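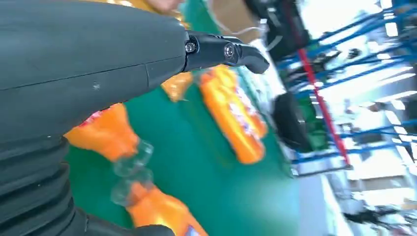
## The Clullent stop fault: what Orstead says, and what the log says

Orstead put out a one-page summary of the May stop fault and would like everyone to regard the matter as closed. I have read the page three times and I don't regard it as closed. Neither does Ishbel Lindsay, who was holding the pendant when it happened.

For readers who skipped the last issue: Clullent is the bench where the Orstead two-armed robot is being taught to pick up, turn and hand over detergent bottles. A helper sits at the table, puts the bottles back where they belong and sometimes steadies one while the robot works. An operator stands by with the stop. It is dull work, and it has been going on long enough that everybody involved has relaxed, me included, and I only visit.

Late one morning the left hand closed on a bottle a little off center. Ishbel pressed stop. The left arm stopped. The right arm, which was supposed to be waiting, carried on with a slow sideways move toward the helper's side of the mat and went on doing so for 4 seconds. Then it stopped too. It touched a bottle and rolled it. It did not touch the helper, who had pulled back by then.

So no injury, and I'm glad to be able to write that. The Orstead page says "no injury" in its first sentence and again in its last, and in between describes the event as "a delayed secondary halt." I'd call it a stop button that stopped half a robot.

### How the stop is meant to work

Each arm has its own controller. The stop signal goes to both through a piece of software called Girkeo, which also handles the ordinary business of deciding which arm moves next. When Girkeo hears a stop it tells each controller to hold position and waits for an answer. If a controller doesn't answer within 2000 milliseconds, Girkeo is supposed to cut drive power to that arm and be done with it.

The left controller answered right away. The right one was in the middle of loading its next move and didn't. Girkeo waited out its timeout as designed, and then, instead of cutting power, asked again and started the clock over. Two timeouts, one after the other, gives you the figure in the log. If the second request had gone unanswered there is nothing in the version of the code we were shown that would have prevented a third.

Keir Ogilvie at Orstead disputes that last point. He told me there is a limit on retries "at another level" and that the arm could never have gone on indefinitely. I asked which level. He said he would find out, and as of this writing he hasn't come back to me. He may well be right. I would still like to see the line.

It's also fair to ask why a person's safety should hang on a software timeout of that length in the first place. An arm moving at teaching speed doesn't cover much ground in that time, says Orstead, and the hands are light. Well, the distance between the robot's fingers and the helper's fingers isn't much ground either.

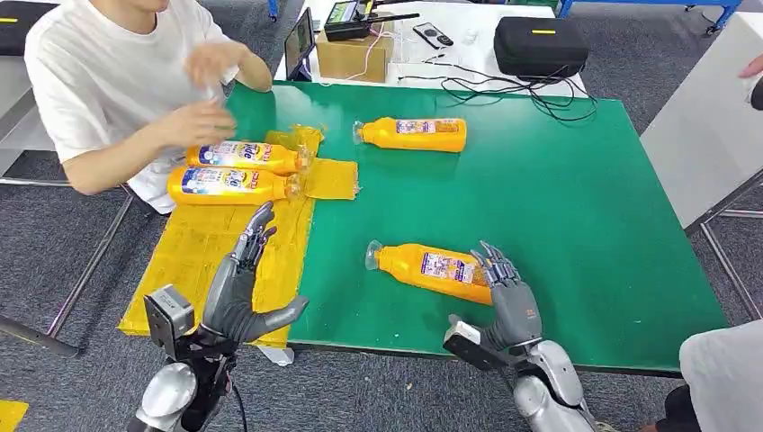
*Both robot hands at the mat, with the helper reaching out above one of the bottles.*

### The 3000 grasps

Orstead's summary leans hard on one number. Before the fault, it says, the rig had completed 3000 grasps "without a safety event." I asked Yara Khasawneh, who looks after the session records at Clullent, what counts as a safety event, and her answer was that it means an entry in the box marked safety event.

An operator fills in that box by hand at the end of a run. A dropped bottle doesn't go in it. A bad grasp doesn't, either, and until May a slow stop wouldn't have, unless it struck the operator as slow. Most stops in the records were pressed when only one arm was moving or when both controllers were idle, and in those cases the fault can't show itself. Yara went back through what she had and could find very few stops pressed while the second arm was loading a move. She wouldn't give me a rate and I won't make one up. But the big number tells us how many times the robot closed its hand. It says almost nothing about the stop.

I don't think anybody set out to mislead. People reach for the number they have. It would have been better to leave it off the page.

### The reruns

After the fault Orstead ran 10 trials with no helper at the table, pressing stop at different moments. Every one of them halted both arms promptly. The summary presents this as evidence that the event was a rarity.

Amancay Arancibia asked for the trial notes and, to Orstead's credit, got them the same afternoon. The presses were timed by eye. In none of them does the log show the right controller in the loading step when the signal arrived. She then did what I'd have expected the first team to do, which was to add a short delay to the loading step on purpose so the press could be made to land inside it. The late stop came back on her first attempt.

She is careful about what this shows. A delay put in by hand isn't the same as the delay that happens naturally, and she made the window wider than it would be in ordinary use. Still, it takes the fault out of the category of things that just happen once. It has a cause, the cause can be reproduced, and it was there all along.

### What has been changed

Orstead has sent out a Girkeo update that removes the retry. No answer, no second chance, power off. Amancay repeated her delayed-loading test with the update installed and both arms cut out when they should. The timeout has been shortened as well, though the summary doesn't give the new value, and I'd like it to.

There is one side effect. When power is cut to a gripping hand, what happens to the thing in the hand? Orstead says the fingers hold by friction in the joints. Ishbel says that in her experience they sag, and that a full bottle will slide. A sliding bottle is a small problem compared with a moving arm, but someone sitting at the table will naturally grab for it, and grabbing toward a robot that has just faulted is a bad reflex to train into people.
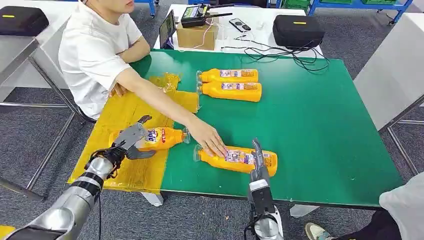 *The left hand on a Tide bottle, the right hand beside the bottle under the helper's palm.*

### Where people put their hands

I expected to write mostly about software, and the longer I spent at the bench the more I looked at hands. The helper's job, as written, is to place a bottle and withdraw before the arms are enabled. As practiced, it includes leaning across the sheet, holding a bottle down and keeping a palm there with a robot hand poised next to it. Nothing at Clullent physically discourages this. The written instructions say "keep clear," and give no distance or line to keep clear of.

Keir Rennie, who wrote those instructions, told me that a strict rule would make the task impossible, as the whole idea is for robot and person to share the table. I accept that up to a point. But sharing the table was approved on the understanding that the stop worked on both arms. It didn't. If the safety case rests on the stop, then the period before the update was a period without a safety case, and the page from Orstead never says so.

He has agreed to three things, which I list here so that we can all check on them:

- The helper gets a stop of their own, within reach of the chair. At present only the operator has one.
- Both arms are to be parked, and shown as parked on the screen, before anyone reaches over the sheet.
- Every session starts with a stop test while both arms are moving and the chair is empty.

The third is the one I'd bet on being dropped first. It costs a few minutes each morning, and it will pass day after day until people start ticking the box from memory.

### Mercado

The same controller pair and, as far as I can find out, the same Girkeo release are in use at the Mercado site, where the robots handle boxed goods. Orstead says Mercado "has been informed." I called and spoke to a shift lead who had received an update notice that described the change as "improved stop responsiveness." She hadn't been told that a stop had failed to stop an arm anywhere. She installed it, but she told me she'd been planning to leave it until the end of the month, there being nothing in the wording to hurry her.

I have asked Orstead to reissue the notice in plain words. I've also asked for the retry limit Keir Ogilvie mentioned, the new timeout value, and a test of what the fingers do with a full bottle when the power goes. Readers running the older release should do Amancay's test themselves – with nobody in the chair – and send the logs to Yara, who is keeping a list.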